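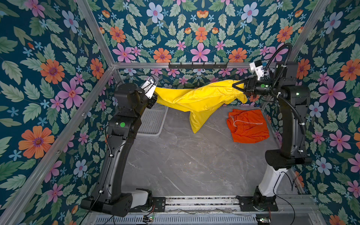

A bright yellow garment held up at both ends.

Yellow is my favourite colour to wear and easily the hardest to keep looking good! Sunscreen is the worst culprit at our place. It leaves rusty marks around the neck, and they seem to darken if you reach for bleach, so leave the bleach in the cupboard.

Rub a little dishwashing liquid into the marks, wait 15 minutes, then rinse in cool water before the garment goes anywhere near the machine. For a grubby collar I grate some plain laundry soap and work it in with an old toothbrush (Dörte Albers put me onto this and I've never gone back).

Turn everything inside out, do up the zips, and keep the spin at 800 or lower. Dry it in the shade. Our summer sun will fade a good yellow in a season! 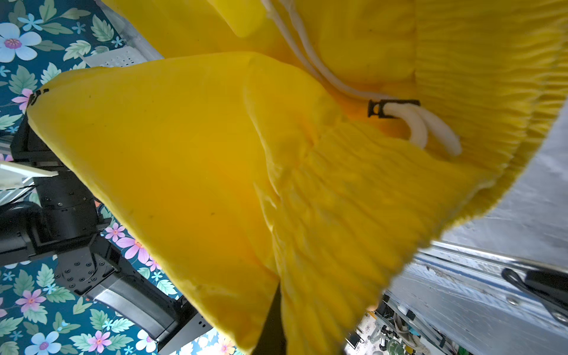
How do I stop ribbed cuffs going baggy?
Wash them in cool water, press the moisture out in a towel and dry the garment flat, with the ribbing pushed gently back into shape. Don't peg it by the cuffs.

Old towels are brilliant for the pressing. I keep 8 in the laundry, all too scruffy for the bathroom.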